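Afshin Kordestani
1/ Spent Wednesday going through every bag in the apartment. Tote bags, backpacks, the gym bag, the bag full of bags behind the kitchen door. Posting what I did in case someone else has the same closet.

Afshin Kordestani
2/ Starting count: 60. Two adults live here. Most of them came free with something, and the rest I bought at a checkout when I had left the other ones in the car.

Afshin Kordestani
3/ First step was getting them all out. Closet, trunk, under the sink, hall hooks, the drawer under the oven. I put them on the bed and shook each one out over the bathtub. Crumbs, onion skin, receipts, a parking ticket from December that I did pay.

Afshin Kordestani
4/ Check the inside pockets. I found a library card, a house key and a Driltham gift card with money left on it.

Afshin Kordestani
5/ Sorting. Anything with a torn handle or a hole in the bottom went in one pile. Anything too small to hold a loaf of bread and a carton of milk went in another. The crinkly coated ones that had started to flake went straight in the trash.

Afshin Kordestani
6/ Venkatesh Devadiga asked in the replies to 2 how many I'm keeping. 15. Six for groceries, two for the library, one for the pool, one for returns, and five good ones that rotate.

Afshin Kordestani
7/ Washing. Plain canvas went in cold, inside out, no dryer. I hung them by the bottom hem from the shower rod. Dry the next morning except for the seams on the thick ones.

Afshin Kordestani
8/ I don't machine wash the printed ones. I did that once with a Kahsay market bag and the lettering cracked all over. Damp cloth, a drop of dish soap, wipe, let it air out.

Afshin Kordestani
9/ The lining is where the lint collects. Hold the bag open near a window and go over the inside with a lint roller. Do the back wall first, then turn the bag around. The bottom corners need a dry toothbrush.

Afshin Kordestani
10/ One of the five good ones, on the marbled tabletop in the sun. Cream canvas, flowers on navy, and thick navy handles that don't dig into my shoulder. The script on it starts "Nos coups de", so it gets called the French bag.

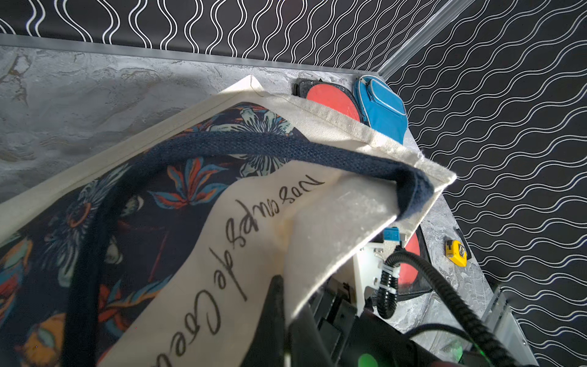 Afshin Kordestani
11/ Storage. Two hooks inside the closet door, grocery bags on the left one, the rest on the right. I tried folding them into thirds and standing them in a bin. That lasted until the first time I was in a hurry.

Afshin Kordestani
12/ Keep two in the car. When they come in with groceries they get hung on the front doorknob, and they go back out with whoever leaves next.

Afshin Kordestani
13/ Where the others went: the clean ones in decent shape are at the Turine food pantry, which had a sign up asking for them. Call yours before you bring a load. The torn ones got cut up for rags and the handles are now tying up tomato plants.

Afshin Kordestani
14/ Whole job took one afternoon plus drying time. Water bottles are next. I have not counted those yet.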